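# Brito communion filler and tray set

The Brito set is made for churches that serve communion in individual cups and fill them by hand beforehand. It includes the filler, six stacking trays, a base, and a lid with a plain knob. The filler can also be ordered alone for use with trays you already own, as long as the cup spacing matches (see "Using your own trays").

Raíssa Cordeiro designed the filler after several years of preparing trays for her own congregation with a squeeze bottle. Grevov makes the metal parts and Lurus molds the clear reservoir. We assemble and test each filler before it goes out.

## How it works

The reservoir sits over a row of small spouts. Slide a loaded tray underneath until it meets the stop, press the lever down all the way, and let it come back up. One press fills one row of cups. Move the tray forward to the next click and press again.

The amount that goes into each cup is set by a ring on the side of the filler. There are three positions, and most churches leave it on the middle one. Grape juice and wine both pour well. Juice with pulp does not, and it will block the spouts sooner or later.

One person can do the job alone. With two people, one can load empty cups while the other fills, and the work goes much faster.

## What is in the box

- Filler with reservoir and lever
- Six trays
- One tray base
- One lid
- Cleaning brush for the spouts
- Spare set of seals
- Printed instructions in English, Spanish and Portuguese

Cups are not included. We sell clear disposable cups in cartons of 3,000, and glass cups by the box. Both fit the trays.

## Specifications

| | |
|---|---|
| Reservoir capacity | 16 fluid ounces |
| Tray material | Polished stainless steel |
| Reservoir material | Clear plastic |
| Power | None needed |
| Trays in set | 6 |
| Item number | Brito 227 |

The trays stack on each other and lock with a quarter turn. A full stack is heavy, and we suggest carrying no more than three filled trays at once, especially if there are steps up to the table.

## Using your own trays

Before you order the filler by itself, measure from the center of one cup hole to the center of the next, and then across a full row. Send us both measurements. If your trays are round, send a picture too. Round trays need the turntable plate, sold separately, and the filling is a little slower because the tray turns instead of sliding.

Older aluminum trays are sometimes bent at the rim from years of stacking. A bent tray may still stack but will not sit flat under the spouts, and the outside cups will come up short. If that happens with one tray out of a set, set that tray aside for the bread.

## Cleaning

Rinse the reservoir and spouts with warm water as soon as you finish. Juice that dries in the spouts is hard to get out. Take off the seals, wash them in soapy water, and dry them before you put them back. The trays and lid may go in a dishwasher. The filler may not.

Churches that pour leftover wine on the ground or return it to a separate basin can lift the reservoir straight off. It has its own cap and a small pouring lip, so nothing has to pass back through the spouts.

Seals last about a year with weekly use. Replacements are sold in pairs.

## Orders and returns

Sets ship in two cartons. Orders for Easter and for World Communion Sunday are our largest, and we ask that you place fall orders by the end of September. Tax-exempt churches should send their certificate with the first order – we keep it on file after that.

Unused sets can be returned within thirty days. Engraved lids cannot be returned. Engraving is done by Testurik and adds a week or so to the delivery time. Please check the spelling of memorial names before you send them in.

For questions about tray sizes, parts or engraving, ask for Zuleica Camargo. She answers the phone until 4 p.m. and reads email after that.

## Where to set it up

The filler needs a level surface and enough open space in front for one tray to slide all the way through, with a second place nearby to set the filled trays down. A sacristy table will do, and so will the church kitchen. If your counter is like the light wooden one in the picture below, with a kettle and a black four-slot toaster standing along the back, leave the appliances where they are and work on the part in front, provided a tray can slide through without touching them. Keep the reservoir away from the kettle when it is on, because steam will fog the plastic and make the fill line hard to read. Four rubber feet keep the filler from moving when the lever is pressed, and they should be wiped now and then so that they keep their grip.

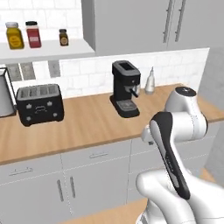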